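Section 6. Oiling and Maintaining Your Wooden Tabletop

Skosholm tables leave the workshop with one coat of factory oil. This coat protects the wood during shipping and is not intended as a lasting finish. Complete the first oiling described in this section before the table is put to daily use, and repeat it according to the schedule in 6.4.

Brown wood with visible grain will vary in tone from one board to the next. Such variation is a natural feature and is not covered by the warranty.
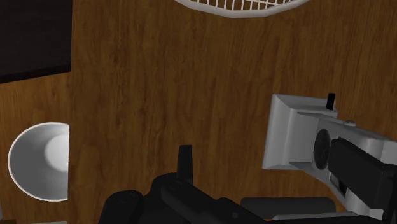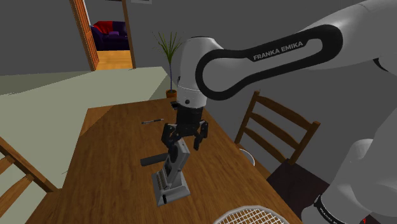
Trollby, in a comment left on the online edition of this section, asked whether the first oiling may be skipped if the table will stand in a room that is seldom used. The answer is no. Dry indoor air draws moisture from unsealed wood whether or not the table is in service, and the ends of the boards are affected first.

6.1 Before You Begin

You will need the following:
Lerilley table oil, one can
Lint-free cotton cloths
Sanding pad, fine grade (supplied in the hardware bag)
Rubber gloves
A metal container with a tight lid, filled with water

The room should be well ventilated and kept at normal indoor temperature. Do not oil the table in direct sunlight or next to a heater.

CAUTION: Cloths soaked in oil can heat up and catch fire without a flame or spark. Place used cloths in the water-filled container immediately. Do not leave them folded, bunched, or in a trash can.

6.2 First Oiling

1. Wipe the tabletop with a cloth dampened in plain water. Allow it to dry for 8 hours.

2. Sand the surface lightly, always in the direction of the grain. Do not use a power sander.

3. Remove all dust with a dry cloth, including dust in the joints between boards.

4. Stir the oil. Do not shake the can.

5. Pour a small amount of oil onto a cloth and spread it in a thin, even layer. Work from one short end to the other.

6. Wait until the surface begins to look dull. Apply more oil to any areas that have already absorbed the first layer.

7. Wipe off all remaining oil with a clean cloth. Oil left standing on the surface will become sticky and must be removed by sanding.

8. Oil the underside in the same manner. A tabletop treated on one side only may bow.

9. Leave the table uncovered for 32 hours before placing anything on it.

NOTE: Tables with the Kneath extension leaf must be oiled with the leaf removed. Treat the leaf separately, on all edges, and refit it only after the waiting period in step 9.

6.3 Daily Care

Wipe up spills promptly. Water may be left on an oiled surface for a short time without harm, but red wine, coffee, and vinegar will mark it within minutes. Use a cloth and mild soap. Products containing ammonia, bleach, or silicone must not be used.

Place a trivet under any hot dish. Felt pads are recommended under lamps, vases, and other items with a rough base. Turn or move these items from time to time so that the wood darkens evenly.

6.4 Schedule

Household use: oil every 6 months.
Office or classroom use: oil every 3 months.
Table near a stove or radiator: oil every 2 months, and inspect the board ends each time.

6.5 Removing Marks

Light rings and shallow scratches may be sanded by hand and re-oiled as a spot repair. Extend the sanded area well past the mark to avoid a visible edge. For burns, or for dents that have broken the wood fibers, refer to the repair instructions on page 83.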